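**Project Report: Language Support and School Results Among Immigrant Families in Odberg**

Submitted February 19, 2018, by Pierina Caputo and Mirko Pagano. Supervisor: Brenda Echeverría.

## Purpose

The project examined whether evening language classes for parents are linked to reading results among their children. Public debate in Odberg often treats school results as a matter of national origin. The authors wished to test a narrower question with local records.

## Data

The district supplied 3421 anonymous reading scores. A questionnaire was sent to 600 households, and 155 returned it complete. 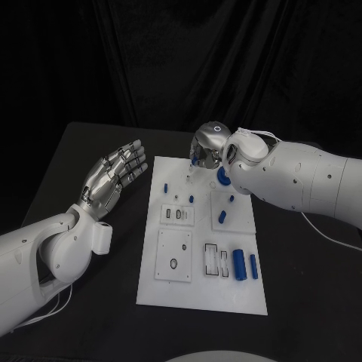
Replies came mostly from families who had lived in the district for several years. Recent arrivals are therefore poorly represented, and the results should be read with that limit in mind.

## Findings

Children whose parents attended classes scored higher on average. The gap narrowed once length of residence was considered — a point raised by Sandra Bunting in her review of the draft. 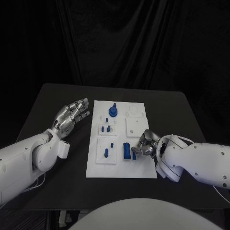 *Figure 2. White sheet with blue and white parts on a dark tabletop.*

Country of birth alone explained little of the remaining difference. Household income was not recorded, and its effect cannot be ruled out.

## Further Work

A second questionnaire, translated by Corrado Pellegrini, will go to 200 households in March. 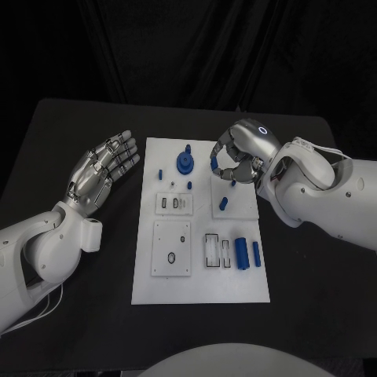

*Figure 3. Robot arms reaching toward the white board, black curtain behind.*

Response forms are held at the department office.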